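### 5.2 Sorting of returned bottles at the Briltberg depot

The second part of the study concerned glass bottles returned to the depot at Briltberg. Bottles arrive in mixed crates, and the share that can be washed and refilled depends mainly on how they were stored by the shop. We followed 17 shops over 5 weeks. Crates were checked each Thursday before the morning wash, and a bottle was rejected if the rim was chipped or if the label glue could not be removed in two wash cycles.

Rejection rates were lowest for shops that kept crates indoors. Shops using the Hviid crate, which has a divider between each pair of bottles, lost fewer bottles to rim damage than shops using the older Lovar crate. The difference was small for short bottles and clear for tall ones. Almost 7 percent of tall bottles in Lovar crates were rejected for rim damage alone. Glue residue showed no link with crate type, and we treat it separately in Section 6. 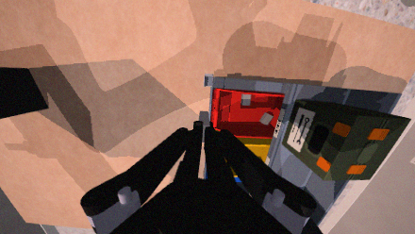
**Gaétan Fehr**, corresponding author

*Figure 2. Simulated gripper, fingertips nearly together, over a tan surface.*

Shops that changed crate type during the study were left out of the comparison. Two shops near Skukisby did so and appear only in the totals. Delivery distance was recorded for all routes, but it varied too little between shops to be used in the model.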